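Section 7. Setting up user codes

The Bakos keypad deadbolt leaves the factory with one master code, printed on the card inside the battery cover. Change it before you add any user codes. The lock holds up to 24 user codes at a time.

Before you start

Fit the batteries and complete the door handing step in Section 4. Keep the door open during programming so you are not locked out if a code is entered wrong.

Changing the master code

1. Press the Pideo key once. The keypad lights up.
2. Enter the current master code, then press the Pideo key again.
3. Press 1. Wait for two short beeps.
4. Enter a new master code of four to eight digits.
5. Enter it a second time. One long beep means the code is saved.

Three fast beeps mean the two entries did not match. Go back to step 1.

Caution: Do not use 1000, 2659 or any other code shown in this guide. They are printed in every copy.

Adding a user code

1. Press the Pideo key and enter the master code.
2. Press 2, then the slot number (01 to 24).
3. Enter the user code and press the Pideo key.
4. Repeat for each person, or wait 7 seconds to leave programming mode.

Note: If a slot is already in use, the new code replaces the old one without a warning. Write down who has which slot – the sheet at the back of this guide has room for all of them. 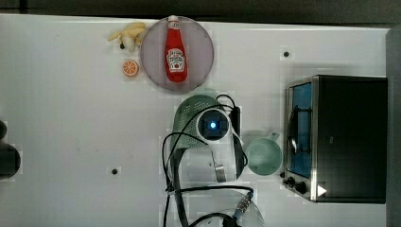
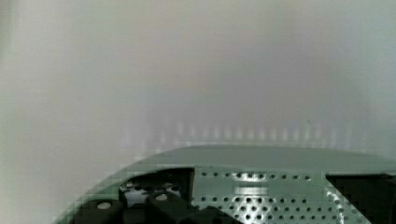 Deleting a user code

1. Press the Pideo key and enter the master code.
2. Press 3, then the slot number.
3. Press the Pideo key. One long beep confirms that the slot is empty.

Test the lock with the door open. Enter each new code and check that the bolt pulls in fully, then try a deleted code and check that it stays out.

Caution: A lost master code cannot be read back from the lock. You will need to do a full reset (Section 9), and this erases every user code.

For rental units with a Jarkholm strike plate, see Section 8 before closing the door.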